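Talk notes, club open evening. October. 15 min incl. questions, DON'T run over

Start: who we are. Student project, Lotimon. 5 of us, no budget to speak of. Thank Kahsay for the parts. Say it early, forgot last time.

What we're after: robot that can work on stuff built for people's hands. Knobs, levers, cranks. Not much of it comes with a nice flat place to grab.

So first somebody has to show it how. Hands on the thing, markers on both wrists, record, repeat. Goal is 200 takes by the end of term. Slow down here, people got lost at this part in rehersal.

Why markers: printed squares, cheap, software finds them fast. Trouble is when a wrist turns and they go out of view. Hence more than one face. Explain with own hand, turn it over.

Exercise machine = good practice object. Round knob and a lever, close together, different grips. One hand on each. 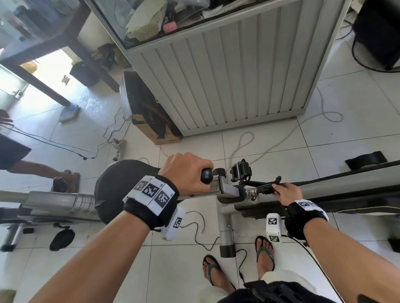 Mohcine Belhaj asked at the dry run whether two hands at once isn't too much for a first year project, and said he'd get one hand working before touching the second. Fair. Answer: we record both, train on one. Second hand's data keeps. He still thinks we're being greedy, say so, gets a laugh maybe.

What went wrong (keep short!!)
- strap slips, tag tilts, whole take is junk
- clocks on left and right didnt agree, lost 2 evenings
- Ralel format vs Skotix format. Pick one. We didn't

Next: gripper on the bench, knob only. Then lever. No promises on dates if asked.

Sign up sheet by the door, need people who can solder. Questions. Laptop charger!!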